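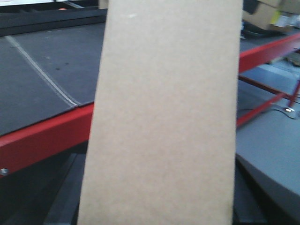
One reader at the Erkeden depot writes that plain board has cost them more time than it saved: with no print on either face, packers can't tell the grades apart, and twice in July a light pad went under a heavy load. The reader asks whether we would go back to printed sheets.

We would not, for the present. The objection is fair, though, and the packing notes have been changed to deal with it.

## Flat board: grades, storage, cutting

Unprinted corrugated sheet is now the standard divider and layer pad at all benches. The last printed stock was used up before the holidays. Of 1,862 sheets drawn in the second half of the year, 427 were cut down for dividers and the remainder went out at full size as layer pads.

**Telling grades apart.** Go by thickness at a cut edge. Single wall has one row of flutes between two liners; double wall has two rows and a third liner in the middle. Color is no guide, as both grades arrive in the same tan and the shade varies between deliveries. Each stack now carries a grade card on the top sheet. Move the card down when you take a sheet. If a stack has no card, measure before using it.

**Flute direction.** Board carries weight best on edge with the flutes running vertically. A divider cut the other way folds along the flutes under load, usually near the middle. Flex the sheet gently by hand before cutting: it gives more easily along the flute line. Mark the direction in pencil on any offcut you intend to keep.

**Storage.** Flat, on a pallet, with a cover sheet. Sheets left leaning against a wall take a bow in a few days and will not sit square in the carton afterward. Bowed sheets may be cut for small dividers. Do not use them as layer pads.

**Cutting.** Score first, then cut through in a second pass with a fresh blade. A dull blade crushes the flutes at the edge, and a crushed edge loses height. Use a cutting board under the sheet. The soft bench coverings are for handling finished goods and should not be cut on, particularly along a seam, where a nick will open up.

**Rejects.** We set aside 173 sheets over the same period, most of them for crushed corners. Corner damage of less than a finger's width can be trimmed off. Anything with a crease across the full width goes to recycling.

Trodumex has changed its bundle size, so the quantities on the old order form are wrong. Use the form dated Jan 8, 2004. Clindik remains the second supplier for double wall only. Mirzaei cartons need the narrow divider; the cutting size is on the back of the form.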